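I started at Graren four years ago as a kitchen hand, and since the spring my job title has been "cell assistant". The pay went up a little. Most people I tell about it assume I write code, so I thought I'd put down what the work is like now and what has changed for those of us who were there before.

Graren cooks staff lunches for three sites, the biggest being the Drerkmont depot. On a full day that's 514 covers. Rice goes out with nearly all of them, and rice was always the job people got stuck with: measure, rinse, fill, lift, wipe, start again. Dario Serra did it for longer than anyone and has the wrists to show for it.

The company signed up with Zikum for an arm that will take over the lifting and filling. Before it goes anywhere near the main kitchen it has to learn on household things, in the side room upstairs, with a domestic cooker and some cups. My part is setting the table, resetting it after each run and writing down what went wrong. 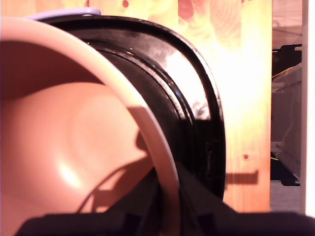 The notes matter more than I expected. When we began, the log had one column for "done" and one for "failed", and the engineers could do very little with it. Nicanor Cisneros, who looks after the Bitar software on our side, asked me to write in ordinary sentences, the way I'd tell a new starter what they'd got wrong. So I write things like "went in too low" or "let go before it was resting on anything". By the end of August I had 322 entries, and I still do them by hand first and type them up after two o'clock.

What I miss is the talking. Rice was dull but you did it next to somebody. Upstairs there are two of us at most, and for long stretches we watch and keep quiet. Dario came up for a week to show us how he handles a pot, and he said it felt like being asked to explain how he walks. He found it hard to slow down. We'd ask where he put his thumb and he'd have to go and do it again to find out.

He was also the one who pointed out that a full pot and an empty one are different jobs. Any kitchen hand knows that. It wasn't in the plan, and the plan got changed, with an extra fortnight added for it.
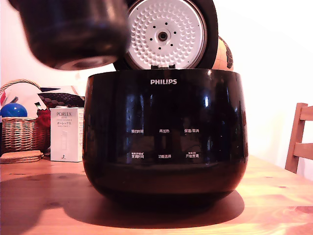 Will anyone lose their job over it?

So far the hours have moved and the headcount has stayed the same. Two people on the early shift have gone over to veg prep and one has dropped to mornings only, which she had asked for. We have a letter saying there'll be no redundancies from this project before it's reviewed. I've read it several times and it doesn't say what happens after the review.

That's the part people bring up at break. The older staff mostly want to know if they'll be trained on the new kit or moved sideways to the wash-up. I asked for it to be put in writing that anyone on rice gets first go at the assistant posts, and that's now with the office. I'll put the answer up when I have one. 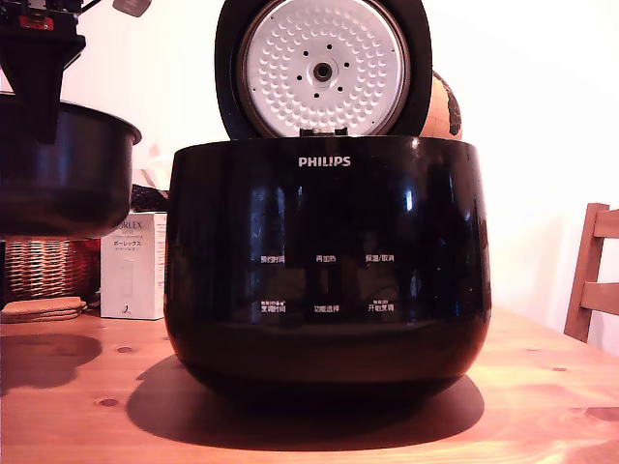
The training itself was four afternoons. One was on where to stand and how to stop the arm, and the other three were on the software, which I found harder going. The handbook was written for engineers. I've been rewriting the pages we use most, and the new version of the stop procedure fits on one side of A4, taped up by the door.

Dario is back downstairs. He's asked to come up again when they start on full pots, and I've put his name on the sheet.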